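Speaker notes – The Meeting House at Ostham: a building and its town
Spring lecture series, second talk
Speaker: Naledi Hendricks
Running time: allow for questions at the end

Opening

Good evening, and welcome. Thank the Sedwood Trust for the use of the hall. Thank Obed Ayaaba, who prepared the measured drawings in the handout. Remind the audience that the side door stays locked after the talk begins and that the ramp is at the north entrance.

Tonight's subject is the old meeting house on Makhubela Street. Most of those present will have walked past it. Fewer will have been inside, as it was closed to the public for 19 years and reopened only last May.

Part one: the site

The town was laid out on a grid, with one block held back for worship and schooling. The meeting house stands on the higher end of that block. The founders chose the ground for drainage first and for the view second, and the minutes of the congregation are quite plain on the matter. The well came before the walls.

Read the short passage from the first minute book (page marker in the blue folder). Pause after "a house sufficient to our number." The number was 662, counting children, and the building they put up could not have seated them all. Two services were held each week until the gallery was added.
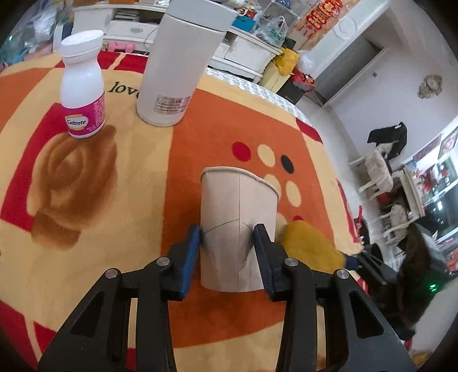 The gallery is where the building's history becomes harder to follow. The account books show payment for timber but name no builder. Abdul-Rahman Mahama has compared the joints with those in the grain store at the foot of the hill and believes that the same crew worked on both. State this as his opinion. The evidence is good, but it is incomplete.

Next slide: ground plan. Point out the following.
The two front doors, of equal width.
The central aisle, moved to the left when the stove was put in.
The gallery stair, which is steeper than present codes would allow.
The small room behind the pulpit, used in turn as a vestry, a lending library and a coal store.

Part two: the congregation

Many accounts of religious buildings stop at the architecture. These notes give equal time to the people who kept the doors open. The congregation at Ostham was never wealthy. Its records list gifts of lamp oil, firewood and labor far more often than gifts of money. The bell was bought secondhand from a church that had closed, and it carries that church's name on its rim. Visitors still ask about it.

Sunday was the main day of worship, but the house was in use on most evenings. There was a singing school, a burial society and a class for adults learning to read. The singing school outlasted the others. Its tune books are now in the county library, where they may be seen by appointment. 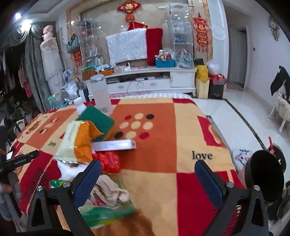 The singing school met on Tuesday at seven, and the hour did not change in all the years for which records survive. Kekeli Abubakari has recorded 18 of the tunes with the present choir. Play the second track here if the sound system is working. If it is not, go on to the windows.

Part three: the windows

The original windows were clear glass. Colored glass was proposed more than once and refused each time, on grounds of cost and, in one strongly worded letter, on grounds of vanity. The pale green panes on the east side date from the repair that followed the hailstorm. They do not match one another. The restoration team kept them as they were, and the speaker supports that decision.

Part four: the restoration

Keep this section brief. Jalen Calloway directed the work and will give his own talk later in the series. Mention that the roof was repaired before the plaster, that the floor was lifted in sections, and that the original pegs were numbered and put back. The lime for the plaster came from the Jistik quarry – the same source named in the first account book.

Points still under study: the date of the pulpit, and the blocked opening in the west wall. It may have been a third door. Invite anyone with family papers or old photographs of the street to speak to Mr. Ayaaba at the table.

Questions

If asked about weddings and other private use, refer the person to the Sedwood office. If asked about the graveyard, explain that the survey is not finished and that the list of names will be posted in the entry when it is.

Return the blue folder and the hall key before leaving.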